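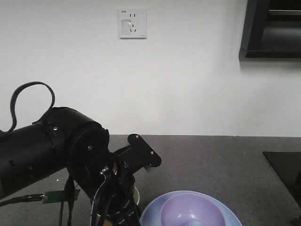
Testing grippers at a kitchen counter: tips that save time

These notes come from comparing three grippers on one arm over a kitchen counter, with ordinary dishes as the test pieces. They should apply to most small arms. The grippers were the Plirnik two-finger, the Darnora soft-finger and the Chauvin parallel jaw. The controller was a Grosuvine the whole time.

Before you start

Wipe the counter and dry it. A damp counter lets a plate slide when the fingers touch the rim, and you end up blaming the gripper.

Speckled stone is hard on some depth cameras. If the readings jump around, lay down a plain matte mat and work on that. Glossy mats make it worse.

Mark the start position of every dish with a small piece of painter's tape. Put the tape where the fingers won't reach it.

Keep any bare circuit board well away from the sink. A shallow plastic box with a notch cut for the cable is enough cover.

Cables

Leave enough slack for the wrist to turn all the way both ways, then tie the extra back to the upper arm. Move the arm by hand through its full range with the power off and watch for anything that pulls tight. Hook-and-loop straps are better than zip ties while you are still swapping parts.

Cables that hang below the wrist will drag across dishes. We lost most of a morning to a loose strand that kept nudging a cup before the fingers got to it.

Picking the dishes

Start with a bowl that has a plain rounded rim. Go on to a plate with a raised rim, then a cup. Nest the bowl in the plate last. Lifting the bowl without bringing the plate along is a harder test than it looks.

Use plastic until the grip force is set. Our heaviest bowl weighed 458 grams, and all three grippers would lift it when it was dry.

Running the comparison

Do 60 picks per gripper with each dish, and write down every miss as it happens. Note whether it slipped, tipped or never closed. Keep the arm speed the same for all of them.

Change one thing at a time. If you swap the fingers, leave the camera where it is.

Recheck the tool length after each gripper change. The Chauvin sits lower than the other two and ran its fingertips into the counter on the first try.

What we found

The Plirnik was best on bowl rims and poor on flat plates. The Darnora held cups well but needed its fingers washed often, as any grease made them slip. The Chauvin was the most repeatable, and it was also the one that scratched a plate. Thin rubber pads fixed that.

Cleaning up

Unplug the arm before wiping near it. Wash soft fingers with dish soap and let them air dry overnight. Fine sandpaper, 400 grit, takes the shine off rubber pads that have gone slick.

Nested bowl results for the Darnora will be added in January.

Last updated 19th December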